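My home server moved into the hall closet in May, and the closet has no ventilation. I spent most of a month working out how hot it gets in there, why the first set of numbers was wrong, and what to do about it. I am writing the procedure down so that I can repeat it next summer without relearning the same things.

The setup: one small tower with four spinning disks, a switch, the modem, and a battery backup. Total draw at the wall is 100 watts when the disks are spinning. The closet has a hollow-core door and a shelf at chest height. The tower sits on the shelf and everything else is on the floor under it.

## First attempt, with one sensor

I had a Dandeo temperature logger left over from the greenhouse. It writes a reading every minute to an internal card and has no display. I taped it to the inside of the door and left it there from Wednesday to the end of the weekend.

The log came back with 3,350 usable readings. The peak was 84 degrees Fahrenheit, which I took to be fine, and I nearly stopped there. The disks, meanwhile, were reporting 118 through their own diagnostics. A disk will always run warmer than the air around it, but the gap was larger than it had been in the old location by 11 degrees.

Bendik Öberg asked me where on the door I had put the logger. I had put it at knee height, next to the gap at the bottom, where the cool air comes in from the hall. I had measured the hall.

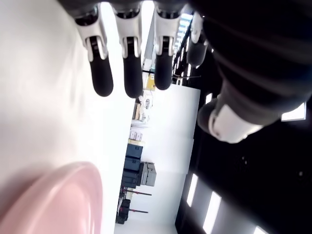 ## Second attempt, with four sensors

I bought a Gorkness four-channel logger. It takes thermistor probes on six-foot leads, and the probes are the cheap bare-bead kind. Before installing anything I put all four beads in a cup of ice water, stirred, and waited for them to settle. Three agreed to within half a degree. The fourth read 1.8 degrees high. I wrote the offset on a piece of masking tape around its lead and subtracted it from everything afterward.

Placement was as follows:

1. Probe A at the air intake of the tower, held an inch off the grille.
2. Probe B at the exhaust, same distance.
3. Probe C at the closet ceiling, center.
4. Probe D at the floor by the door gap.

Probe A matters most. The intake temperature is the number the disks respond to, and the other three explain how it gets to be what it is. I did not tape any bead directly to a surface, as the reading then becomes some mix of surface and air that I don't know how to interpret.

The second log ran for a full week. The floor tracked the hall closely, as before. The ceiling reached 97. The intake reached 95, so the tower was breathing air from the warm layer and only a little from anywhere else. Warm air filled the top of the closet down to a level just below the shelf, and it stayed there overnight even though the hall cooled off.
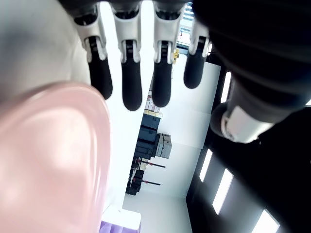 Opening the door dropped the intake by 12 degrees in nine minutes, and closing it brought the temperature back over the next two hours. The recovery curve was a decent exponential. I fitted it in a spreadsheet and got a time constant of 40 minutes, longer than the air alone would give. The rest is the drywall and the stack of board games on the upper shelf, both of which store a fair amount of heat.

### What I tried

Moving the tower to the floor was the obvious change and the cheapest. It brought the intake down to 86. I didn't keep it that way. The floor is where the dust is, and the cat can get at the cables.

Undercutting the door came next. I took half an inch off the bottom with a borrowed track saw. By itself this did almost nothing, two degrees at most, as there was still no way out for the air at the top.

A grille at the top of the door did work. I cut a rectangular opening six inches below the top edge and fitted a plain steel return grille from the hardware store. With inlet and outlet both open the closet behaves like a short chimney. The intake settled at 85 with the tower back on its shelf.

The last change was a fan. Anselmo Chambi gave me a 120 mm Clinau case fan he had taken out of a build for being too slow for his taste. I mounted it behind the grille, blowing outward, on rubber grommets. At 400 rpm I can't hear it from the hall. It bought another four degrees.

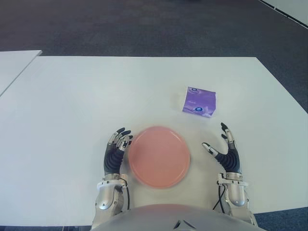

The intake now peaks at 81 on a hot afternoon, with the disks at 104. Idle draw went up by less than my meter can resolve.

I also changed the alert thresholds. The old ones were set on disk temperature and fired too late. The new one watches Probe A and sends a message if it stays above 88 for 15 minutes. It has fired once, when someone hung a winter coat over the grille.

Two items are still open. The battery backup has no probe near it, and heat shortens the life of lead-acid cells more than it does anything else in there. I also want to swap the bare beads for sealed ones, since Probe B has started to drift and I would rather not repeat the ice bath every month. The spreadsheet needs its column headings fixed before I send it to Bendik.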